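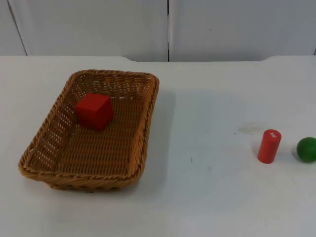

Korb für Bauklötze: Geflecht reinigen und Farbabrieb vermeiden?

Frage von Jurgita Lapiņa, März 2023

Hallo zusammen,
ich habe für die Bauklötze meiner Tochter einen rechteckigen Korb aus Korbgeflecht, honigbraun, mit gedrehtem Rand. Der Korb ist flach genug, dass sie selbst hineingreifen kann, und er soll deshalb bleiben. Zwei Dinge stören mich:

Im Geflecht sitzen Staub und Krümel, vor allem in den Ecken am Boden. Mit dem Staubsauger komme ich nicht richtig hin. Darf so ein Korb nass werden?

Außerdem färben die roten Teile ab, der Würfel stärker als der Zylinder. Die grüne Kugel macht keine Probleme, sie rollt nur ständig vom Tisch. Die Klötze sind gebraucht gekauft, einen Hersteller kenne ich nicht. Kann man die Farbe versiegeln, oder lieber aussortieren? Meine Tochter ist zwei und nimmt noch viel in den Mund.

3 Antworten

Kamil Vrabec
Nass werden darf er, nur nicht lange. Ich mache es so: Korb umdrehen und ausklopfen, dann mit einem trockenen Malerpinsel von innen durch die Lücken gehen. Danach lauwarmes Wasser mit einem Spritzer Spülmittel und eine weiche Bürste, immer in Richtung der Stränge. Kurz abbrausen, mit einem Handtuch abtupfen und im Schatten trocknen lassen, am besten auf zwei Leisten, damit Luft an den Boden kommt. Nicht auf die Heizung stellen, sonst wird das Geflecht spröde und bricht am Rand.
Die Streifen gehen vielleicht nicht ganz raus. Bei mir hat ein Schmutzradierer etwas geholfen, er raut aber die Oberfläche auf — erst an der Unterseite probieren.

Otis Sorensen
einfach tuch reinlegen, fertig. haben wir seit september so

Ieva Luik
Zum Korb hat Kamil alles gesagt. Bei den roten Klötzen wäre ich vorsichtig. Reib mit einem feuchten weißen Tuch kräftig über eine Seite. Bleibt Farbe am Tuch, würde ich die Teile einem zweijährigen Kind nicht mehr geben. Überlackieren halte ich bei unbekannter Farbe für keine gute Lösung — der neue Lack haftet schlecht und platzt an den Kanten ab. Abschleifen würde ich auch lassen, bei alten Lacken weiß man nicht, was im Staub ist. Einzelne Klötze kann man günstig nachkaufen. Achte auf die Angabe speichel- und schweißecht.

Kommentar von Jurgita Lapiņa
Danke euch. Test gemacht, das Tuch war beim Würfel deutlich rosa, beim Zylinder nur ganz leicht. Ich sortiere beide aus. Den Korb bürste ich am Wochenende.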